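Tiny jumping bugs in my seed trays -- are they eating the roots?

Posted by mossybootlace in Pests and Soil Life

Hi everyone, I've been reading this board for a couple of winters and finally have something to ask. I start most of my vegetables in the spare room on a wire shelf, and this March I've got lettuce, leeks, a few brassicas and far too many tomatoes (I say that every year and then I plant them all anyway). The leeks came up beautifully and then just sort of sat there. The lettuce is pale and a few of the seedlings have fallen over at the soil line.

When I water, dozens of little whitish things come up to the surface and ping around. They're maybe the size of a comma in a paperback. I can see them without my glasses, but only just. They don't seem to fly. I dug up one of the collapsed lettuces and there were a bunch of them around what was left of the root, so naturally I decided they were the culprits.

The mix is a bagged one called Brundum, which I've used before with no trouble, although this bag sat open in the garage all winter. I water in the evening, usually every day, and the trays sit in a solid liner so nothing drips on the floor. The room is on the cool side at night.

My neighbor says to throw it all out and bake the next batch of soil in the oven. I'd really hate to lose the leeks. Is there something I can drench them with? Or should I start over while there's still time?

Thank you in advance, and sorry for the length!

ferncreek_grower
Top contributor, 2,000 replies

Welcome! Please don't throw out your leeks just yet. What you're describing sounds very much like springtails, and I'd bet a good tomato that they came along after the trouble and didn't start it. They live on mold, algae and decaying bits of plant, so a seedling that has already rotted at the base is a lovely supper for them. Finding them at the root of a dead lettuce is a bit like finding crows on the road.

The jumping is your best clue. Springtails have a little forked tail tucked underneath that snaps down and flings them into the air. If you float a spoonful of soil in a white saucer of water they'll sit right on top of it and hop. Fungus gnat larvae look quite different, like clear threads with a shiny black head, and those really will chew on fine roots. A slice of raw potato laid on the mix overnight is the old way to check for them. Lift it in the morning and look at the underside.

As for the lettuces falling over at the soil line, that's classic damping off -- a fungus problem, and it loves cool, wet mix. I had it terribly the year I kept my trays downstairs, before I moved everything up next to the den. I went through 25 cells of basil in one go and blamed the springtails too, so you're in good company.
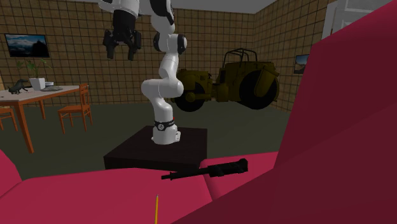 A room with a red sofa.

What I'd do is pretty simple. Take the trays out of that solid liner for a while, or at least tip out whatever is standing in it. Water in the morning, from below, and only when the top has gone lighter in color. Pour off anything the trays haven't soaked up after 30 minutes. Pull out the collapsed seedlings with a bit of the soil around them so it doesn't spread down the row. A small fan on low does wonders, and a heat mat will help if your room gets chilly at night. The springtails will thin out on their own as the surface dries, and the ones that stay behind are doing you no harm.

I wouldn't drench with anything. Leek seedlings are often slow, and they may just be sulking from cold, wet feet. If they're still stuck in 2 weeks, give them a weak feed and see if they perk up. You have plenty of time to sow more lettuce, so I'd start those fresh in a clean tray.

dusty_trowel

It's the bag. I had the same thing from a bag left open. Bugs get in, they lay eggs, done. I put cinnamon on top and they went away. You can bake the soil but it stinks up the whole house and my wife still brings it up.

quietbeds

I agree with most of what ferncreek_grower said, and would only add that springtails can sometimes nibble very soft seedlings when the numbers get really high. I've seen tiny pits in the first leaves of spinach. It's not common indoors, and the cure is the same anyhow, so let things dry out a little.

On the cinnamon, I've tried it both ways and couldn't see any difference, but I was also watering less by then, so who knows. A thin layer of coarse sand or fine grit has worked better for me. I use the Gistel horticultural grit because the feed store in Clasorcombe carries it, but any washed grit will do. Keep it off the stems.

I'd also use up the rest of that Brundum bag outdoors, in big pots or under shrubs. There's nothing wrong with it for grown plants. For seeds I like a bag that was opened the same week.

mossybootlace

Thank you all so much! I did the saucer test and they hopped all over the place, and the potato slice had nothing under it this morning except more springtails. There was a good inch of water sitting in the liner -- I'm a little embarrassed. The leeks are staying, and I've sown another row of lettuce.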